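Can machines do proper chores yet? (shop floor or home)

Started by gluepot_gary, 25th October

gluepot_gary wrote:
Right, I'll kick this off as it keeps taking over the lathe thread. My brother-in-law reckons that within five years he'll have something at home that empties the dishwasher and puts the tins away. I run the packing end of a small unit in Hillstead and I can't see it. We've got one arm on the line, it moves the same carton from the same spot to the same spot, 300 an hour, and if somebody leaves a roll of tape on the belt it all goes to pot. So what have you lot seen with your own eyes? Not adverts please.

mossy_kettle wrote:
I've got a robot hoover and a robot mower. Hoover is brilliant until it meets a sock. Mower has been stuck under the same hedge since June, or that's how it feels. Both do one thing on a flat surface and I wouldn't trust either with a mug.

tansy_b wrote:
Bit harsh on the hoover, Kettle! Mine does the whole downstairs while I'm out and I haven't swept the kitchen in months. That's a chore, it's done by a machine, job done surely?

For what it's worth I do think tidying is a different beast. I do a bit of work on the office side of things (cupboards, boxes, fetching and putting back) and the thing that gets me is how much of it happens inside something else. You don't just pick up a box, you bend down and reach into a compartment under a desk, where it's dark and there's a frame round it and your own arm is in the way of what you're looking at.

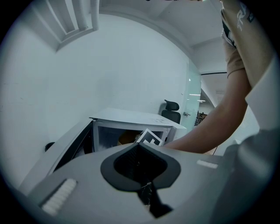 A person does all that by feel. I can shove a cardboard box to the back of a cupboard while talking to somebody over my shoulder, and I know from my fingertips if it's caught on something. I've yet to meet a machine that's half as good at the catching-on-something part.

gluepot_gary wrote:
See, that's my point exactly Tansy. Our arm would just keep pushing.

rivet_and_rye wrote:
Going to disagree with most of this. I visited the Prisora place at Zurnolholm, where they've got a picking cell doing mixed goods out of tubs. Soft bags, bottles, awkward stuff in blister packs. They told us 900 picks on a shift and I stood there a good while without seeing it drop one. Gary, your arm is old. Judging the lot by it is like judging cars by a milk float.

gluepot_gary wrote:
Oi, I like that milk float. How many people stood round minding it though?

rivet_and_rye wrote:
Two. And yes, one had a stick for poking the tubs. Still counts.

mossy_kettle wrote:
A stick!! I'm having that for the mower.

plumbline80 wrote:
Money is what settles it for me. I paid £1,285 for a Nazarenko window cleaner thing, with the good pads, and it leaves the corners. Every single corner. So I get the steps out and do those by hand, and once I'm up there I may as well have done the pane. The lad who used to come round charged a fraction of that and did the sills.

tansy_b wrote:
Can you send it back?

plumbline80 wrote:
Lost the box. It was too big for any cupboard in the house.

rivet_and_rye wrote:
I'll give you corners. And I'll give Tansy the cupboards, the picking cell had everything out in the open with nice bright lights over it. I'd say shop floor yes, kitchen not yet. Has anyone here had a go with one of the laundry folders?

mossy_kettle wrote:
My cousin's launderette trialled one. Towels fine, fitted sheets no. Mind you, I can't fold a fitted sheet either.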